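Print | E-mail
12 shares | 3 comments

Quiet at last: living with the Daltwood 760

Saulius Juška has used the same desktop case for years and only swapped it in April. The new one, from Fallolach, takes 4 fans and holds the Daltwood power supply with room to spare.

Fitting it all took an evening - most of that went on cables. At idle the supply's fan stays off, and under load it reaches 21 decibels.

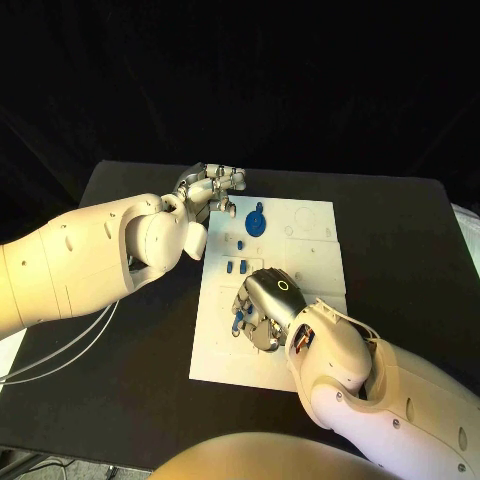 What we would change

The side panel needs three screws where two would do, and the dust filter is awkward to remove. Paju sells a better one.

E-mail this article | Print this page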